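4.2 Menu wording and what diners expected 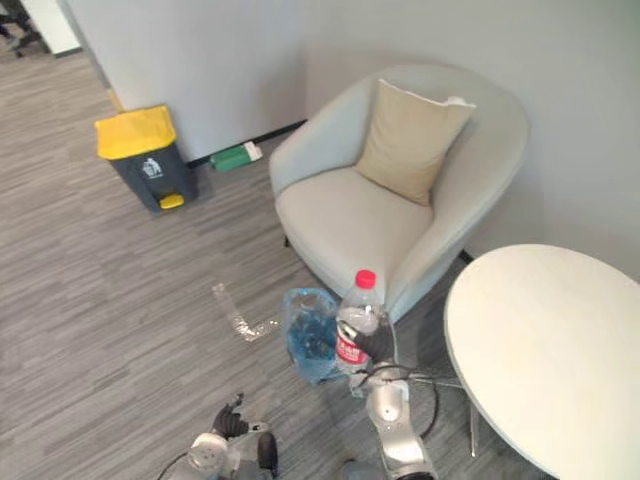
Figure 3. Armchair with cushion, and pedal bin.

The second part of the study looked at how the wording of a menu entry shaped what diners thought they would be served. We used lunch menus from two restaurants, Bultberg and Manley, which have similar prices and draw from the same office district. Both serve large main-course salads, grain bowls and a small set of hot sandwiches. Bultberg lists every ingredient in a dish, including the dressing and any garnish. Manley gives the name of the dish and one short line, such as "with roast squash and soft cheese."

Diners filled in a card after ordering and before the food came. The card asked them to write down what they thought would be on the plate, how large they thought the portion would be, and how sure they were. A second card was handed out with the bill. It asked whether the dish matched what they had pictured, whether anything was missing, and whether they would order it again. Cards were collected in a box by the door. Cards with only the first half filled in were left out of the analysis in this section but are used in Section 5.

Diners at Bultberg wrote longer lists on the first card, as would be expected, but the lists were not copies of the menu. Most left out the dressing, and many left out the onions. Several wrote in bread, which the menu does not mention and the kitchen does not serve with salads. Diners at Manley wrote short lists and filled the gaps with things they knew from other places. Chicken was the most common addition, even for dishes marked as vegetarian.

The long menu entries did not lead to higher scores on the second card. Diners at Bultberg were more likely to report that something was missing, and the missing item was nearly always a minor one: seeds, herbs, or the second of two cheeses. In some cases the item was in the bowl but had sunk under the leaves. Servers told us that the pecans in particular tend to end up at the bottom, and that they are often asked for them after the diner has finished half the dish. At Manley complaints were less frequent but broader. A diner would write "not what I thought" or "more like a side dish" without naming any one ingredient.

Portion size followed a different pattern. Neither menu gives weights. Diners at both restaurants expected a smaller salad than the one they got, and this held for people who had eaten there before. The surprise was usually a pleasant one, although diners who came in on a short lunch break sometimes marked it down. The wide bowls used at Bultberg made portions seem larger still. When the kitchen switched to deeper bowls for one week in October, with the same weight of food, comments on size became less common and comments on uneven dressing went up.

We also asked about price. Diners who had read a full list of ingredients were more willing to call the dish good value, even when they had marked an item as missing. We take this to mean that a long list is read partly as a sign of cost and care in the kitchen, and that a missing garnish does little to undo that. The short entries at Manley gave diners less to go on, and their view of the price rested mostly on the first few bites and on how full they felt at the end.

There are limits to these results. The two restaurants differ in more than their menus. Manley is louder at lunch and its tables turn over faster, which may have led to shorter answers on both cards. Friday lunch at Bultberg includes a fixed-price special that brings in larger groups, and people in groups tended to discuss their cards before filling them in. We kept these cards in the sample but checked the main comparisons without them, and the direction of the results stayed the same.

Section 4.3 turns to photographs on the menu, using the laminated cards tested at Vik.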